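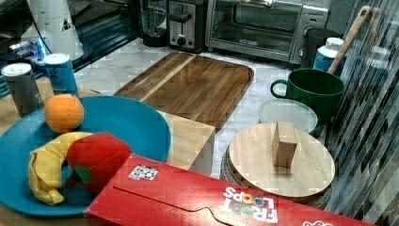

Condar kitchen corner -- the February sort-out

Quick page this month, no time for a proper write up. We did the pretend-food corner and the worktop shelf in one go, which was a mistake but there we are. Started just after lunch and only stopped when the kettle went on.

The fruit
Plush orange, banana, apple, all on the big blue plate. The apple has its little green leaf stitched on, the banana flops whichever way it likes. Staying together as a set from now on.

Froot Loops
Red box, long one. Going in the shop play crate with the other boxes -- tins still to find.

Boards and lids
Brown wooden chopping board with the lighter stripe. Round wooden lid with the knob, goes with the woven basket. Clear plastic lid still needs matching up, try the Vunent drawer first.

Mug
Dark green, wide. Back on the hook side please, not teh top shelf.

Still to do
2 crates under the Fawzy bench, plus the Sundar shelf labels. List is at 83 lines now and I havent typed up the bottom half. More pictures when thats done.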